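Section 3: Setting Up Storage Locations

Before you can receive or move stock in Grindport, every place where goods are kept needs a location record. Complete this section before you import your item list. If you import items first, they all land in the default location and have to be moved one by one.

You need the Site Manager role to create locations. If the Locations tab is missing from your menu, ask your account owner to change your role under Settings > People.

3.1 Plan your location codes

A location code can have up to 10 characters. Letters, digits and hyphens are allowed. Spaces are removed when you save. Codes are not case sensitive, so a1-bin and A1-BIN are the same location.

Most sites use the room or zone first, then the shelf, then the bin. Walk the building with a printed floor plan and write the codes on it before you type anything in. Changing a code later is possible, but labels that have already been printed will stop scanning.

Note: Codes starting with SYS are reserved and will be rejected.

3.2 Create a zone

1. Open Locations and select New Zone.
2. Enter a zone code and a name. The name is what staff see on the handheld, so keep it short.
3. Choose a zone type: Shelf, Floor, Bin or Returns.
4. Select Save. The zone appears in the list with a gray dot. The dot turns green when the zone has at least one active location.

Zone type can't be changed after goods have been booked in. To correct a mistake, create a second zone, transfer the stock and close the first.

3.3 Add mixed bins

A mixed bin is one location that holds more than one item number. Use it for loose goods, such as toys and small household items, that don't have a shelf place of their own. Stock in a mixed bin is counted per item, and the bin total is worked out from the item lines.

1. Open the zone and select Add Location.
2. Set Contents to Mixed.
3. Enter the maximum number of item lines. The default is 9. Receiving staff get a warning when they try to add another line beyond this limit.
4. Enter the inside dimensions of the bin if you use volume checks. Leave the fields blank if you don't.
5. Select Save and Print Label.

Put the label on the outside of the bin where a handheld can read it without the bin being moved. Open bins can be filled past the rim, so labels placed on an inside wall often end up covered by goods.

Caution: Do not set a bin to Mixed if it holds batch-tracked items. Grindport will accept the setting, but the batch numbers will not be shown on pick lists. 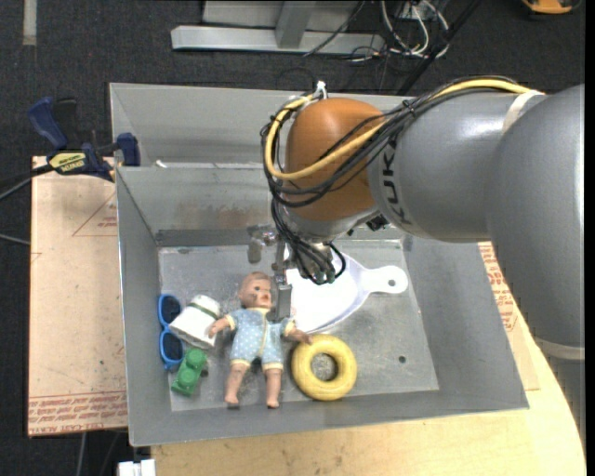
3.4 Import locations from a file

If you have a large site, use the import sheet. Download it from Locations > Import and fill in one row per location. Do not rename the column headings.

1. Save the sheet as CSV.
2. Select Import and choose the file.
3. Check the preview. Rows with errors are shown in red with the reason in the last column.
4. Select Confirm.

One file can hold up to 3,507 rows. Split longer lists into separate files and wait for the first to finish before starting the next.

Note: If you keep your stock values in Funance, switch off the nightly sync before a large import. Turn it on again when the import status reads Complete.

3.5 Check your work

Scan a label from each zone with a handheld. The screen should show the zone name and the words "No stock." If it shows "Unknown code," the label was printed before the location was saved. Reprint it from the location page.

A location that was created by mistake can be deleted only while it has no history. After that, set its status to Closed. Closed locations stay in reports but can't be picked from or received into.

Revised in February by Saimi Riihimäki. Send corrections to this section to Hertta Laitinen, Documentation.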